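Search this site Go Advanced search
Print this page | E-mail this to a friend

FROM THE CLUB ROOM: THE CLOCK IS ALSO A PIECE
by Afroza Patwary

I spent most of October losing on time. Four games in the Colico Rapid, and in three of them my flag went down while I was better. In the fourth I was worse, so I suppose the clock did me a favor.

The one that still stings came in round two. I had an extra rook, a safe king, and nine seconds. My opponent had a knight, two pawns, and nearly four minutes, which he spent looking at me kindly. A rook is worth five points, or so I tell the beginners. With nine seconds on the clock it is worth whatever you can get for it, and I got nothing.

So I went back through my score sheets, where I write down my remaining time after every fifth move. (If you don't do this, start. It is free and it is humbling.) The trouble was never the endgame. By move 15 I had used more than half my time, usually in positions I have played 200 times before. In one game I thought for six minutes over whether to castle. Then I castled.

My rating after all this is 1,192, down from a number I had been mentioning at parties.

What I've been trying since then is dull and seems to help a little. If the move is one I know, I play it. If two moves look equally good after a minute, I flip the coin in my head and live with it. I save the long think for when pieces are about to come off the board, because you can't put them back. And I drink less coffee – which has improved my evenings, if not my openings.

I also played 100 practice games at five minutes with an increment of three seconds. The increment matters. Without it you learn to move your hand fast, and with it you learn to keep finding decent moves when you'd like to lie down. I lost plenty of those too, but mostly by being outplayed, and I have decided to call that progress.
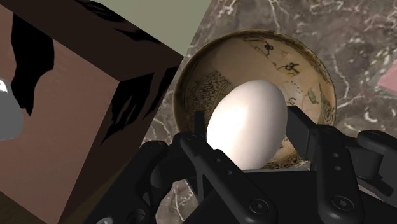 THE BHUTTO LADDER IS OPEN

Sign-ups for the Bhutto Ladder are on the sheet by the door. Games are 25 minutes a side with a ten-second increment, and you may challenge anyone up to three rungs above you. Please write the result down before you leave, winners and losers both. Last season we had two people on rung seven for a month, each convinced the other was on rung eight.

Print this page | E-mail this to a friend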